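Home testers wanted for the Vonar tabletop arm (paid, evenings possible)

Hello! I look after the user trials at Tosov, and I need people to come and try a kitchen-table robot arm before we let anybody buy it. The kit is called Vonar. It's an arm, a two-fingered gripper and a small camera, and you steer it yourself while it learns the job you're showing it.

You don't need to know a thing about robots. I mean it. Our best tester in the last round had never driven anything more complicated than a ride-on mower, and she was brilliant – slow, fussy and very willing to tell me when the instructions made no sense. If you swear at flat-pack furniture leaflets, I'd love to hear from you.

A session lasts three hours with a proper tea break. You'll work through a set of 37 short tasks with toy food and kitchen bits: pick this up, put it there, clear the plate, start again. Some are easy and some are maddening (the colander has its own page of complaints in my notebook). Afterwards we sit down with biscuits and you tell me what got on your nerves.

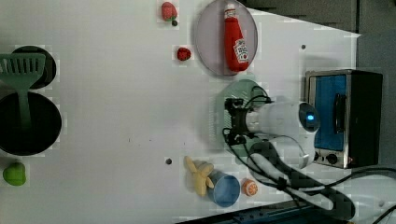
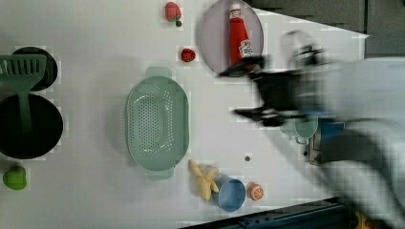
Same white table, now from the gripper's own camera:

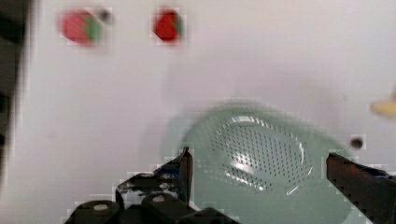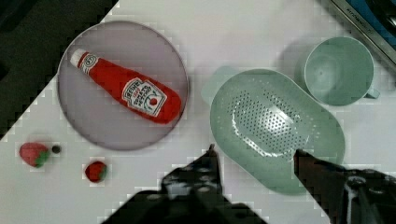

Do I have to come in, or can I have the kit at home?
The first two sessions are at our workshop in the Illano building, and after that you can borrow a kit for a fortnight if you've got a sturdy table and a plug nearby.

Pay is £116 a session, plus bus or train fare if you keep the ticket. Home testers get £203 for the fortnight, paid when the kit comes back with its cables. Please do count the cables.

You should be over 18, able to sit or stand at a table for an hour at a stretch, and happy for us to record what the arm does. Left-handers very welcome, I haven't had nearly enough of you! Glasses are fine. Long sleeves need rolling up.

We start in March and there are morning and evening slots, the latest finishing at 9pm. The controller is the new Väisänen one with the softer grip, so if you tried out for us before and got a sore thumb, do come back and give it another go.

To apply, send me a few lines through the form on the Tosov site. Tell me which times suit you, whether you're left or right-handed, and the last gadget you gave up on. No CV please – I won't read it. I answer everyone, usually within the week, and I'll ring you for a quick chat before we book you in.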